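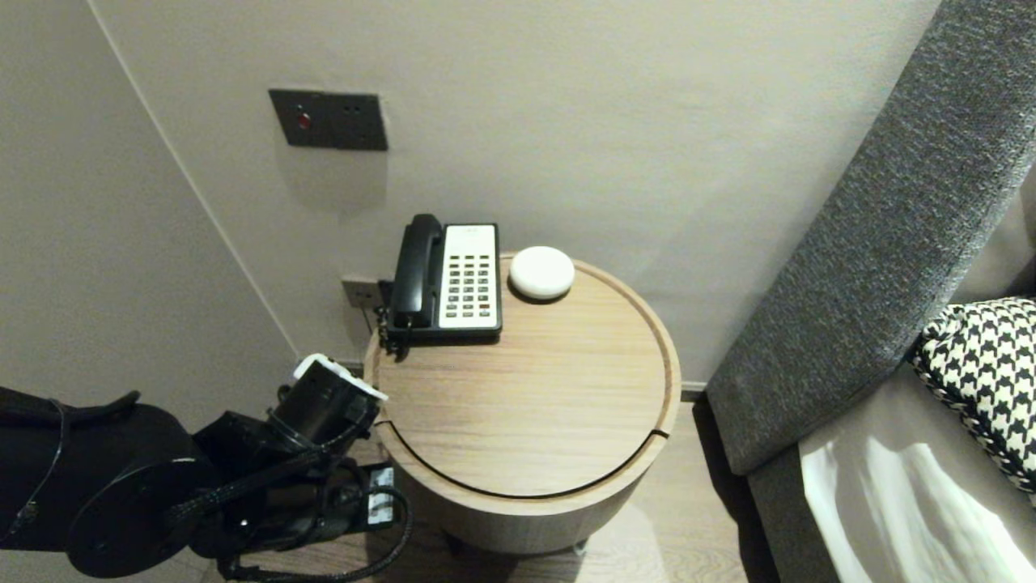 Mesa auxiliar redonda con teléfono de cable, junto a la toma de pared.

Braswood revisa la dotación de las mesas auxiliares en sus habitaciones

6 de agosto de 2025. La empresa de alojamientos Braswood ha publicado la especificación que regirá la disposición de las mesas auxiliares en sus tres edificios. El documento, redactado por la consultora de interiorismo Luris, mantiene el teléfono fijo de cable como equipo obligatorio y ordena su posición respecto a la toma de pared.

La mesa de referencia es un modelo redondo de madera clara en tono roble, colocado en la esquina. El teléfono se sitúa en la parte posterior izquierda del tablero, con el auricular a la izquierda y el teclado a la derecha. El cable rizado puede colgar por el lateral, siempre que no alcance el suelo. La línea debe llegar a la toma por el recorrido más corto, sin cruzar el tablero ni pasar por delante de la mesa.

Según Ornella Parisi, responsable del texto en Luris, la versión anterior admitía el aparato en cualquier punto de la superficie. En la revisión de abril se registraron 11 incidencias de línea, casi todas por clavijas forzadas al desplazar el teléfono hacia el borde delantero. La norma fija ahora una holgura mínima de cable entre el aparato y la pared y prohíbe los alargadores.
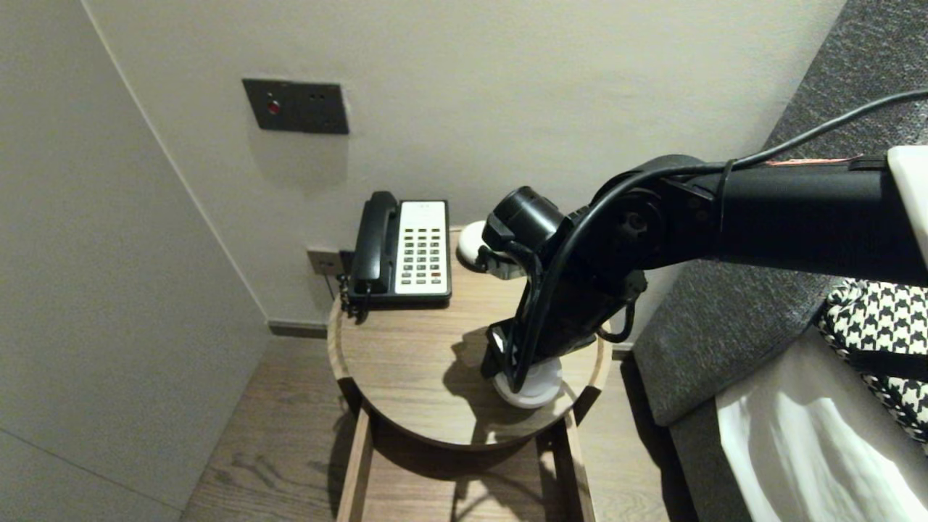

El mantenimiento corresponde a Moges, que comprobará en cada visita el tono de línea, el asiento del auricular en la horquilla y la sujeción de la clavija. Las placas de pared en gris oscuro situadas por encima de la mesa quedan fuera del alcance de la revisión y conservan su altura actual. El personal de limpieza podrá retirar los objetos del tablero, pero deberá reponerlos en la misma posición. Para la madera se admite únicamente paño de microfibra y limpiador neutro; el producto no se aplicará directamente sobre el teclado.

La especificación limita a tres los objetos permanentes sobre la mesa, teléfono incluido. La mitad delantera derecha debe quedar disponible para el huésped. Los folletos y las tarjetas de servicio pasan al escritorio.
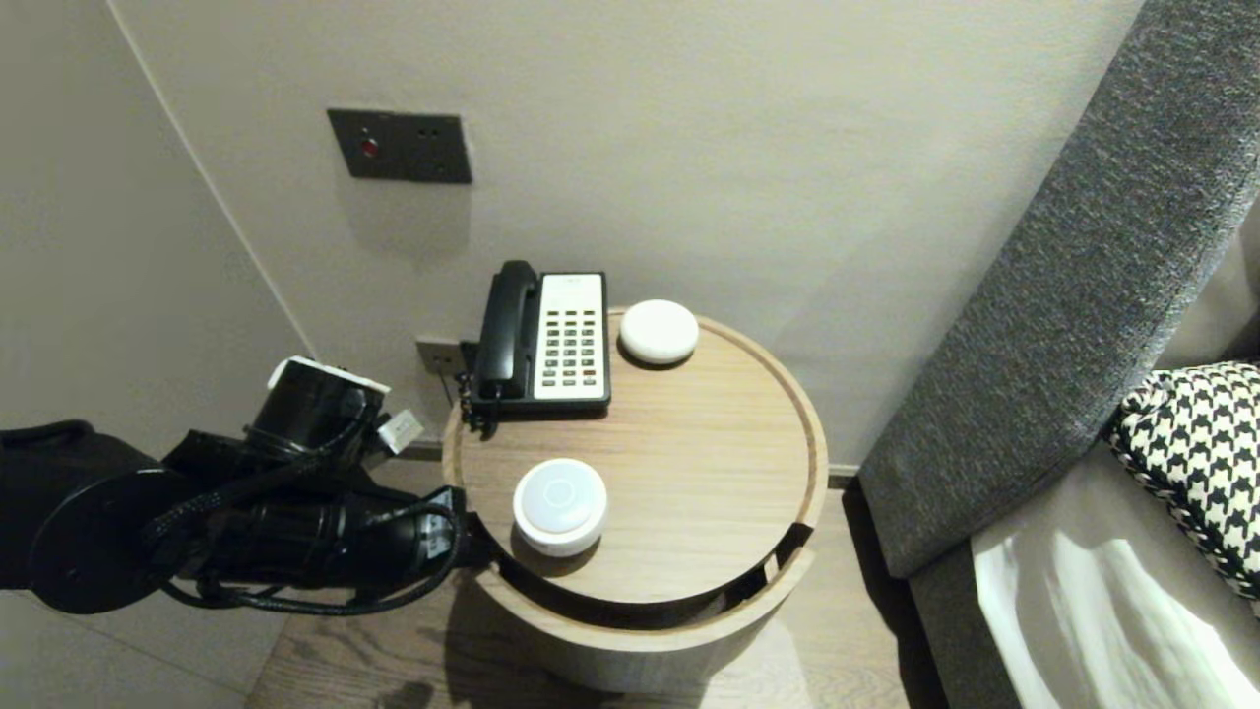
Yuxi Bai considera insuficiente ese límite y sostiene que un tablero de ese diámetro no deja sitio para un vaso y un libro si se ocupan las tres posiciones. En sus alegaciones propone fijar el teléfono a la pared y reservar la mesa para el uso nocturno. Luris responde que el montaje mural exigiría desplazar las tomas, una obra no prevista en el presupuesto vigente.

La aplicación comenzará por las habitaciones con sofá. Las solicitudes de excepción se tramitarán por escrito ante Braswood, con indicación del número de habitación y de la distancia entre la mesa y la toma.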